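From: Gangadharan Rao
To: Narnholm Allotments and Gardens list
Date: 8th March
Subject: Re: [narnholm-gardens] Old shed wiring, and what to do with it

On the matter of the shed, Kartha wrote:

> Can someone tell me whether the lighting in the long shed is meant to
> flicker, or whether it is doing that for my benefit? I went in for the
> seed trays and had to find them by feel. I also see that the cable
> along the back wall has been painted over, twice, in two greens. If we
> are going to have it all out, could we do it before the potatoes go in
> and not during, as happened with the water butts?
>
> Also, who has the good loppers?

Dear all,

Kartha is right about the greens. The first coat went on the year we moved from the Rillesura Lane site, and the second when we ran out of the first. I held the ladder for both and I don't recall either of us asking what was underneath.

I spent an afternoon in December following the cable from the door to the far end. It begins well. There is a proper fused switch by the door and a decent length of run after that, clipped at sensible intervals. Then it meets the partition we took down, which it still goes round, although the partition has been a compost bay for years. After that it becomes more of a personal statement. I found one joint inside a tobacco tin and another inside what I took to be a second tobacco tin and was a mouse nest with a joint in it. The mouse had done the tidier job.

So my view is that it all comes out and we start again with something smaller. We use that shed for potting, storing and sheltering from Kandon when he wants to talk about leeks. We need two lights and one socket. We do not need the six sockets we have at present, four of which are decorative.

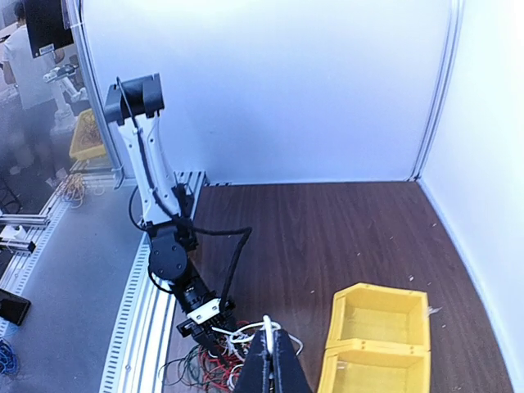

Coloured wires, with the yellow bin.

On cost: the quote I have is for 300 pounds, fitted and tested, with a certificate at the end of it. The kitty stands at 146. I make that 154 short, and I would sooner not raise the rents over it. If everyone on the list who uses the shed put in 8 pounds we would be most of the way there, and the plant sale usually sees to the rest, provided it doesn't rain and provided we don't sell the tomatoes as peppers again.

There was a suggestion at the last meeting that we could do the work ourselves and save the money. I have thought about this with an open mind and the answer is no. I am happy for us to do the clearing, the lifting of the bench and the taking down of shelves. The electrician can do the electricity. He will want the back wall clear along its whole length, so anything leaning on it needs to be gone by then. That includes the bath. I know it was going to be a pond.

The supply will be switched off at the door while we are clearing, and please leave it off. If you need to see what you are doing, bring a torch. The roll of new cable he wants us to have ready is 40 metres, which sounds generous until you remember how far it is to the kettle.

On timing, I agree with Kartha that before the potatoes would be best. He can come any morning if we give him a week's notice. Reply to me and not to the whole list with the mornings you can't do – last time we had a long and lively exchange about dates and settled on one that had already gone.

The good loppers are in my garage. I was going to say that I borrowed them for the hawthorn by the gate, and I did, but I see from the label that I borrowed them the spring before last. I'll bring them down with the extension ladder.

Gangadharan

PS The spare key to the shed is under the pot it has always been under. Please stop moving the pot.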